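Work Surfaces for Small Parts Sorting
Project report, Verena Hofstetter
12 February 2018

3. Choice of surface

The first part of the project was to find out which table covering makes small parts easiest to see and pick up. The bench tops in the Thaler workshop are white and fairly shiny. Zinc washers and clear plastic spacers are hard to make out on them under the ceiling lights, and round parts roll off if they are knocked.

I compared the bare table with three coverings: a grey rubber sheet from Pavby, a cork sheet, and a black cloth mat sold under the name Ternia. Each was tested with the same box of 680 mixed parts, sorted by hand into trays. Every covering was used for 9 runs, and I wrote down the time and the number of parts dropped on the floor.

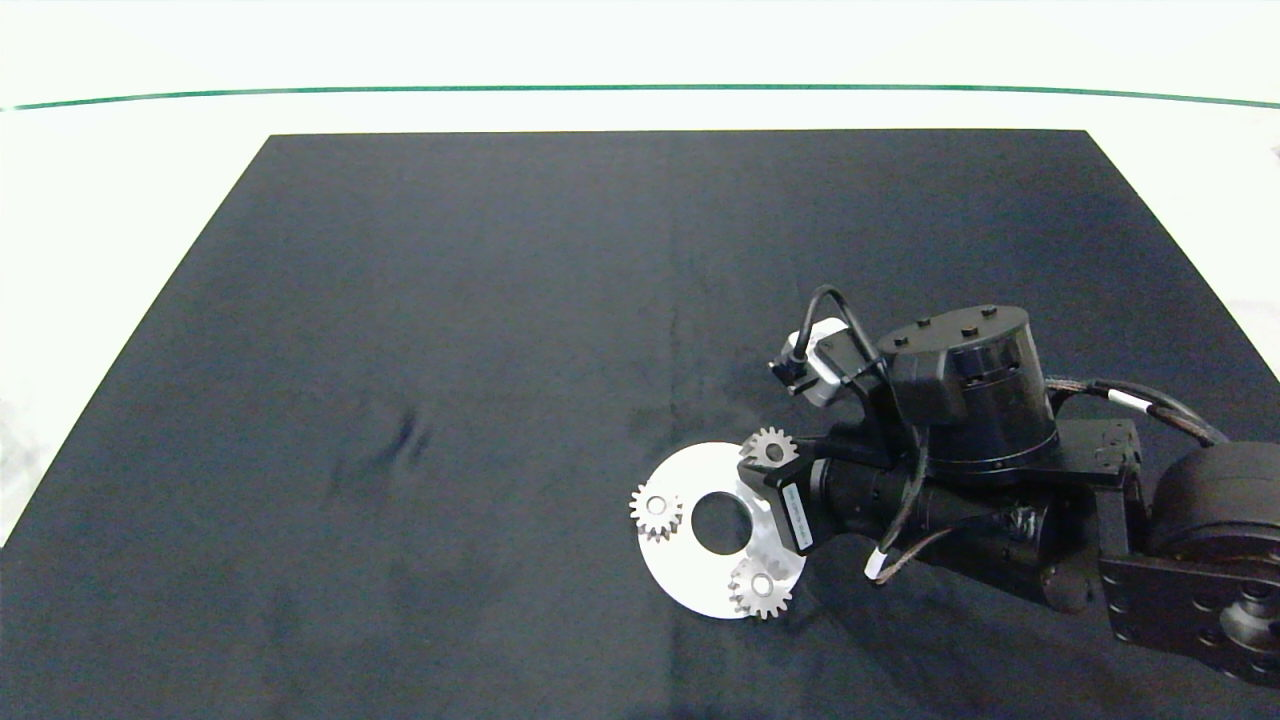

Glare was the main complaint about the bare table, and all of the people who took part mentioned it. The black mat did best on this point. Its matt surface stands out strongly against the white of the table, so the edge of the working area is also easy to see. It does not stay perfectly smooth - there are creases in it, and some paler patches. For washers this made no difference, but the thinnest shims sometimes lay at an angle in a fold and had to be pressed flat first.

The rubber sheet lay flatter but picked up dust and had to be wiped after each run. Cork was pleasant to work on, although brown fibre washers were nearly invisible against it.

3.1 Cleaning

The mat was brushed between runs and the rubber wiped with a damp cloth. Brushing took 32 seconds on average. I did not try washing the mat, as the supplier's sheet gave no advice on it.

The black mat was used for all the sorting runs in section 4.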